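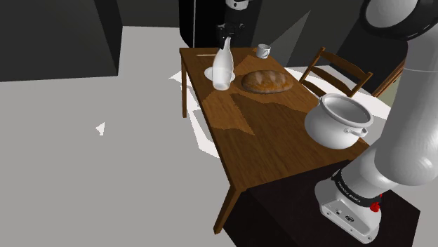 机械臂控制软件开发商蒙兹卡(Mundska)2022年11月18日宣布,暂停发放Roltden控制软件的最新版本,并要求已经安装的用户退回旧版。公司称,该版本存在停止指令延迟执行的故障:操作端发出停止指令后,机械臂在特定条件下会继续运动,最长达800毫秒。故障在仿真测试中发现,测试所用的是一个家用厨房场景,木桌上摆着面包、一口白色大罐和立在圆碟上的白色高瓶,单条白色机械臂装在桌角旁的深色底座上。截至发稿时,公司没有收到人员受伤或设备损坏的报告。

蒙兹卡总部设在德里德索普(Dridthorpe),产品主要供高校实验室和小型集成商使用。Roltden负责规划机械臂的运动路径,并把操作端的指令转给底层控制器。出现问题的版本于7月发布,主要改动是重写了轨迹缓存部分,用来减少机械臂在两段动作衔接时的停顿。

公司测试主管雷金纳德·奥比(Reginald Obi)说,故障就出在这段重写的代码里。按照原来的设计,停止指令到达后,缓存中尚未执行的轨迹点应立即作废,机械臂按预定的减速曲线停下。新版本在夹爪处于闭合状态、同时下一段轨迹已经写入缓存时,会先把缓存里剩下的轨迹点发完,再处理停止指令。

“指令收到了,日志里也记了,可是排在了后面。”奥比说,“如果夹爪是空的,不会触发这个条件,所以我们最早的那批测试都通过了。”

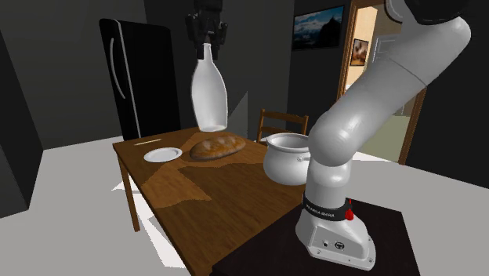
触发故障的是抓取和移动瓶子的一组任务。夹爪夹住瓶颈,将瓶子提离桌面,再移到桌上另一个位置放下,测试程序在移动途中随机发出停止指令。蒙兹卡公布的数据显示,这组任务共运行1739次,其中103次停止超时。多数超时发生在提升动作与平移动作衔接的时候,少数发生在放下之前的最后一段。

在停止超时的记录中,有几次瓶子碰到了桌上的其他物体。奥比说,仿真里的碰撞不会造成损失,但换成真实的设备和玻璃瓶,结果就不一样了,旁边如果有人伸手,问题更严重。

最先注意到异常的是负责外部验证的西科拉(Sýkora)实验室。该实验室受蒙兹卡委托,定期抽查软件的安全功能。实验室在一份简短的书面说明中表示,技术人员原本在核对瓶子的摆放误差,发现有几次任务的结束位置与停止指令发出时的位置相差过大,于是调出指令日志逐条对照,确认停止指令的执行顺序有误。实验室随后把记录交给蒙兹卡,公司用同一个场景重现了故障。

西科拉实验室还指出,蒙兹卡原有的验收流程只检查机械臂最终是否停下,没有检查停止所用的时间。按照那套标准,上述103次超时全部会被判为合格。奥比承认这一点,称流程中的缺口与代码错误同样需要处理。

“我们过去看的是结果那一栏,停了就打勾。”他说,“时间一直有记录,只是没有设上限,报告里也不显示。”

受影响的只有经由软件发出的停止指令。蒙兹卡表示,直接切断动力的硬件急停回路不经过Roltden,不受此次故障影响。公司同时提醒用户,部分实验室习惯用软件界面上的停止按钮代替硬件急停,在退回旧版之前应停止这种做法。以脚踏开关或手持终端接入软件的用户也在受影响之列,需要先确认自己的开关接在哪一级回路上。

公司给用户的通知包括以下几项要求:

- 已安装新版本的设备,在退回旧版之前不得带载运行;
- 退回后重新执行一次停止功能检查,并保存日志;
- 无法退回旧版的用户,应关闭轨迹预写功能,把运行速度调到最低一档;
- 今年7月以来出现过停止动作偏慢情况的用户,请将当时的日志发给公司技术支持部门。

关闭轨迹预写之后,机械臂在两段动作之间会出现明显停顿。通知说,这属于正常现象。

据蒙兹卡介绍,共有24家用户下载了新版本,公司已逐一电话联系,大部分已经退回旧版,其余用户的设备目前停用或只作仿真。公司没有公布用户名单。

德里德索普一家技术学校的机器人实训室也在用户之列。该校一名教师说,他们接到电话后当天就换回了旧版,课程照常进行,但涉及抓取的练习推迟到检查完成之后。他说,学生平时操作时手边都有硬件急停,实训室里没有发现过停不下来的情况,不过旧日志还没有全部看完。

修正后的版本目前正在测试。奥比说,新代码把停止指令移出了轨迹队列,单独走一条通道,收到后直接清空缓存。测试除沿用原来的厨房场景外,还会增加夹持较重物体、夹持点偏离重心,以及连续两次发出停止指令的情况。停止时间也将列为验收项目,任何一次超出上限,整个版本即不予通过。

对于发布时间,蒙兹卡没有给出日期,只表示要等西科拉实验室完成复测之后再定。实验室方面称,复测将使用自己编写的任务脚本,不采用厂商提供的脚本,测试记录会随结论一并交给用户。

在此期间,旧版本继续提供下载和技术支持。因退回旧版而无法使用新功能的付费用户,可以申请顺延服务期限,顺延时间从7月版本的安装之日算起。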